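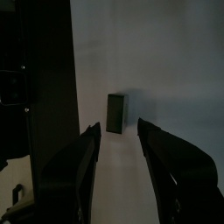 A small dark block standing on a white surface.

When Vestance merged its back-office functions with those of Drotex, the two companies brought together staff who had learned to write at work in very different ways. Nelli Väisänen, who leads internal communication for the combined organization, was asked to review the written procedures that employees use every day. The resulting program, known internally as Kelusus, entered its second year in January.

Ms. Väisänen described the starting point as a problem of volume. The leave policy alone ran to 50 pages, and the travel policy referred readers to three other documents, one of which had been withdrawn.

"People were not reading these texts," she said. "They were asking a colleague, and the colleague was repeating what he or she had been told several years earlier. In some departments the practice had moved quite far from the policy."

The first task was to establish who owned each document. Ms. Väisänen said that this took longer than the rewriting. Several procedures had been issued by departments that had since been closed or renamed, and there was no agreed method for withdrawing them. Under the present rules, every procedure carries the title of the position responsible for it and the month of its next review.

The leave policy now runs to 20 pages, including forms. Ms. Väisänen cautioned against treating length as the main measure.

"I have sent short documents back to their authors," she said. "A single page can be very hard to follow if it assumes that the reader already knows the process. We ask whether a new employee could complete the task with the text in front of her and no one to call."

To answer that question, drafts are tested with readers before they are approved. Much of this testing takes place in the Cabanatuan office, where more than 50 employees have taken part. Readers are given an ordinary task, such as correcting an error in an expense claim, and are asked to mark the point at which they would stop and seek help.

According to Ms. Väisänen, the Cabanatuan readers changed the style guide in ways that head office had not expected. The word "shall" was removed from all new texts after readers disagreed about whether it stated a duty or a plan. Terms used in the payroll system are now repeated exactly, even where a more common word exists.

"My own first draft of the style guide did not pass," she said. "The section on approvals was marked by almost every reader. I had written it for the people who give approval, and they already knew what to do."

Not all departments welcomed the change. Legal staff raised concerns that plainer wording might alter the meaning of certain obligations. The parties agreed that contracts and statutory notices would remain outside the program, and that legal staff would review any text that quotes from them.

Work has now turned to the purchasing procedures, which Drotex and Vestance still maintain separately. Ms. Väisänen expects the two sets to be combined, although the approval limits have yet to be settled.

"The wording is ready," she said. "The limits are a matter for the finance department, and I do not write those."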